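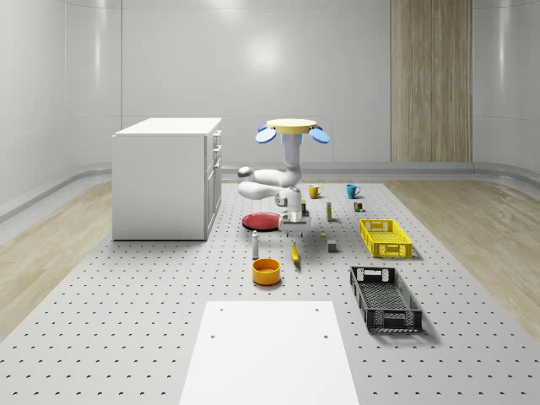 Moving in with light wood floors, do we need rugs everywhere?
Home & Settling In > Floors

maplepatch
Hi everyone! We get the keys to our place in Valtden on Friday and I am already losing sleep over the floors. It's light wood planks all the way through, very pretty, but my mother-in-law swears we need a rug in every single room or the place will echo like a train station. The Kotent shop wants $1,000 for the big one she likes (a thousand dollars, for something the dog is going to lie on!). What did you all do?

oldporchlight
Congratulations, how exciting! We've had pale planks for 6 years and I'd say live there a while before you buy anything. Once the couch and the curtains were in, our echo was mostly gone. One rug under the coffee table and that was plenty for us.

tinbucket
Have to disagree with oldporchlight, sorry! Curtains did nothing for us. We have kids overhead and kids underfoot, and I'd put a rug down on day one. It doesn't have to be a Kotent though, my Leemans one was on sale and it has been through spilled soup and two birthday parties.

oldporchlight
Fair enough, we don't have kids at home anymore, so it's a quieter house to begin with :)

maplepatch
Thank you both! Does the Leemans one shed? The dog does enough of that.

tinbucket
A little in the first month, then it settled down. Get the pad too, mine was $30 and the rug used to slide all over without it.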